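Driketti remote arm kit, reviewed after 652 attempts at tidying up

The idea behind the Driketti is simple enough. You sit in a chair with a control stick in each hand, two robot arms copy what your hands do, and the software keeps every run you don't delete. Feed it enough good ones and it is supposed to take over. I teach it to put away board games. My mother taught me the same job in one sentence and a look.

Setup took 2 evenings. The manual thinks it should take one, and the manual has clearly never met my desk. I did all my practice in the bundled simulator, Rillari, where dropping things is free, and I dropped plenty.

The sticks are light and the wrist twist is lovely. Closing the grippers is the weak spot: there's no push back at your fingers, so you squeeze by eye and hope. Flat boxes are murder. I spent most of December learning to come in low from the side, and 13 of my first keepers had to go because the software had learned my hesitating along with everything else. It dithers beautifully now.

Depth is hard to judge from the overhead view. Switch views often. The undo pedal is excellent and I would like one for the rest of the house.

I had a Shawky set before this, cheaper and laggier. Driketti wins, but fix the triggers. 8 out of 10.

Wanda Kalinowski
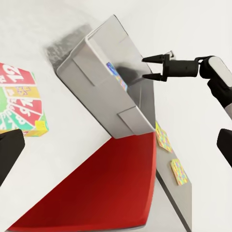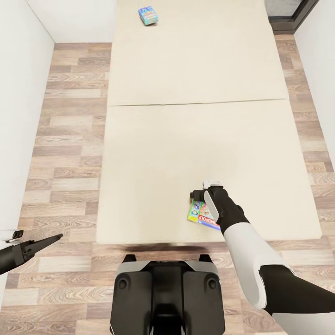
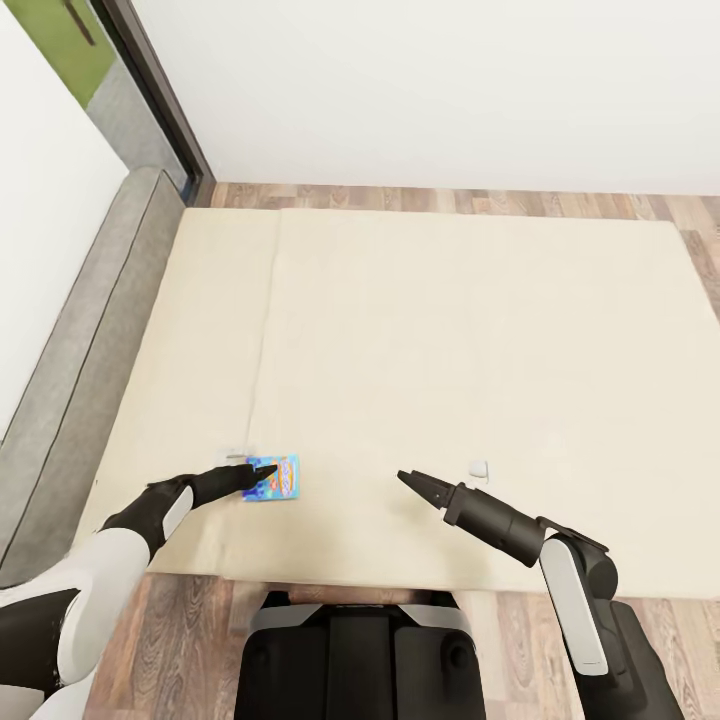 Practice runs in the Rillari simulator, box-tidying task.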